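Home | Walls & Paint | Floors | Storage | Ask a Pro

The Scuff Whisperer of Balent Street
4 min read

The owner of Welon Interiors has been repainting other people's hallways for most of her adult life, and she would like you to put down the magic sponge. "You're sanding your wall," she says. "You know that, right?"

We met at her shop, where the counter is covered in paint chips and a cup of coffee she never got to.

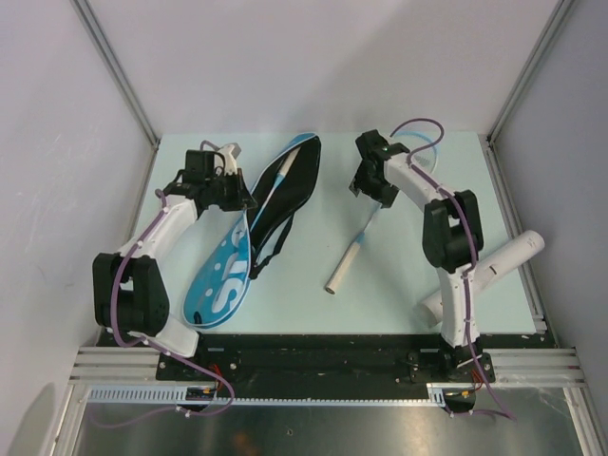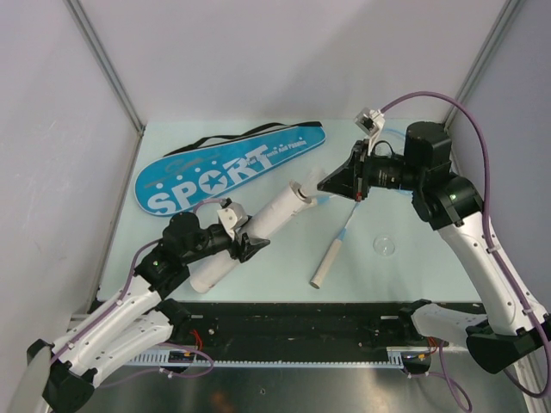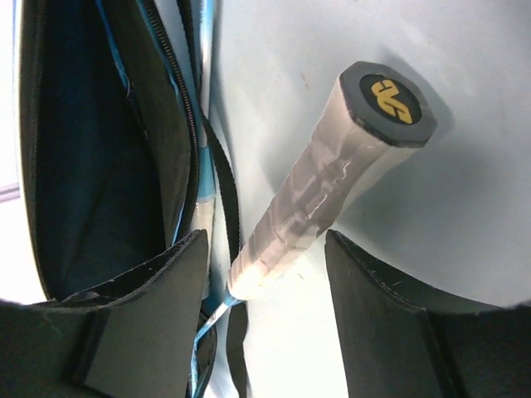
Start with a rag

Her first move on any mark is warm water, one drop of dish soap and an old T-shirt. She gives it a minute before she reaches for anything stronger. "People come in wanting a $105 kit," she says. "I sell them the kit. I have rent. But I tell them about the T-shirt first."

Flat paint is her sore subject. It hides every dent and keeps every fingerprint, and she blames it for her busiest month, April, when everyone opens the curtains and sees what winter did. For hallways she wants satin. For kids' rooms she wants satin and low expectations.

The Kakov job

She still talks about the Kakov building, where she was hired to clean up 407 feet of corridor. The management wanted it done without repainting. "I washed it for two days. It looked wonderful, except for the parts you could see."

They repainted. She used a washable eggshell from Soltani, and she has nothing bad to say about it apart from the price and the lid.

Asked what she does about scuffs at home, she looks out the window for a while. "I hung a picture," she says. "Then I hung a lower one."

Comments (3)

mudroom_mom: Tried the T-shirt thing. It took off the crayon and left me a very clean circle. Now what?

gus in the garage: Wash the rest of the wall.

paintedlady: Agree on the lid. I've bent two screwdrivers.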